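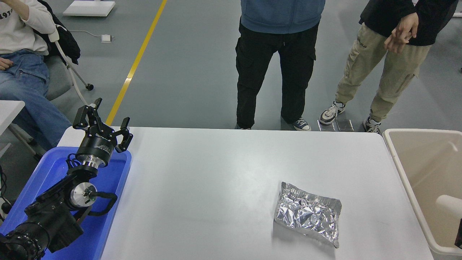
The foil bag on the white table, beige bin off to the right.

14 January 2025

So the great snack shelf clear-out has finally begun, and I am writing this with salt under my fingernails. I've been promising to do it ever since we moved the break things over from Romton, which means I've been promising since last April, and every time I opened that cupboard a box of something slid out at me and I shoved it back in with my knee and went to do something else.

The silver bag is the one I keep thinking about. It got me from the moment I saw it lying there on the white table, all crumpled and shiny, with that crimped edge still holding along the top. I do love a plain foil bag! There's something very cheerful about them, the way every little crease catches the light. My grandmother used to wash hers out and hang them over the tap to dry (she did the same with bread bags, and with the wax paper out of cereal boxes), and I have never been able to throw one away without feeling her looking at me.

Anyway. I went through the cupboard shelf by shelf this morning before anybody could talk me out of it. Top shelf was tea, nearly all of it the Badden peppermint that I bought in a fit of optimism and that tastes like the inside of a gym bag. There were 138 teabags left. I know this because it says 140 on the box and I remember both of the ones I drank. I've put it by the door with a note saying please take me, and if it's still there when I get back from lunch tomorrow I'll carry it over to the Stendham swap table and it can be their problem.

Second shelf was crackers and noodles and those oat bars from Mateos, which I'm keeping, every last one. They're a bit dusty on the outside but the date is good and they're the only thing that gets me through a long afternoon. I wiped the shelf down with vinegar and hot water and then the whole corner smelled like fries, so of course I got hungry and ate an oat bar standing up.

Bottom shelf I don't want to talk about. Something had leaked — syrup, I think, or it was syrup once — and it had glued a bag of rice to the wood so firmly that I had to go at it with a butter knife. I was down on that floor for ages and my knees are telling me all about it now. The liner paper came up in strips. I'm going to buy new, the wipeable kind this time, if I can find a pattern that doesn't have lemons on it.

What I can't decide is what to do about bags in general. The boxes are easy, you stack them and they stay put. Bags slump. You stand them up and turn around and they've all lain down again like tired dogs. I've been wondering about a bin, an open plastic one like the beige one, where you could just drop them all in and be done. But then whatever's at the bottom never gets eaten, I know what we're like. Two smaller ones might be better, one for sweet and one for salty. I looked online over coffee and there's a set that holds up to 16 pounds, which seems like a lot of chips!

Came home late and made eggs, and then, because I was apparently still in the mood, I cleared out my own kitchen drawer too. Found the good scissors, three birthday candles and the little clip I use for the coffee, which I'd been blaming on the dog. It's back on the coffee now.

Tomorrow: liner paper, dish soap, measure the middle shelf before ordering anything. And take the tea to Stendham, unless some brave soul has adopted it by then.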